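Student Clubs Should Grade the Failed Demonstrations Too
By Nahom Kumsa

The robotics club at Kirley has recorded 2066 gripper demonstrations this term. Under the current rule, any attempt that ends in a spill or a dropped lid is deleted the same evening. I think the rule is wrong, and I have argued so at two meetings.

A hand-held gripper is cheap to run and easy to teach with. A new member can produce usable data within an hour. The cost comes later, when the policy meets a state that its training set never covered.

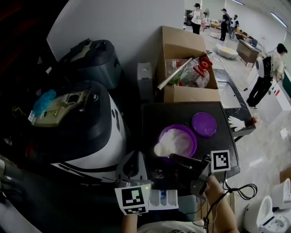
Our deleted attempts were that missing coverage. The Tilahun team kept 79 of theirs, labeled by failure type, and used them to train a simple check that stops the arm before a bad grasp. The rest of us have no such check.

Storage is not a serious objection. Labeling time is, and I would cap it at one minute per clip. The Todusis competition in December scores recovery as well as completion, so the rule should change before then.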